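4.2 Withdrawals and recovery between events

Of the 60 club players followed at Lorncombe, 22 withdrew from at least one tournament between March and the end of the season. Most gave a sore shoulder or elbow as the reason. Players with fewer than nine days between events withdrew more often – the gap was widest on clay. 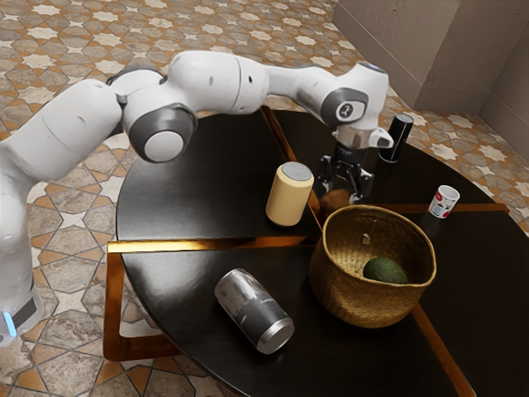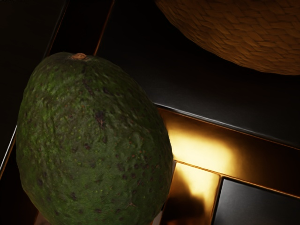

Figure 3. Rendered views: robotic arm over a round tabletop; an avocado.

Beryl Rowbotham, commenting on an earlier draft, held that rest days alone were a poor measure, as players at Kamham often practiced hard between matches. We therefore repeated the comparison using hours on court. The result was weaker but pointed the same way. Travel time was not recorded for 18 players and is left out of the second model.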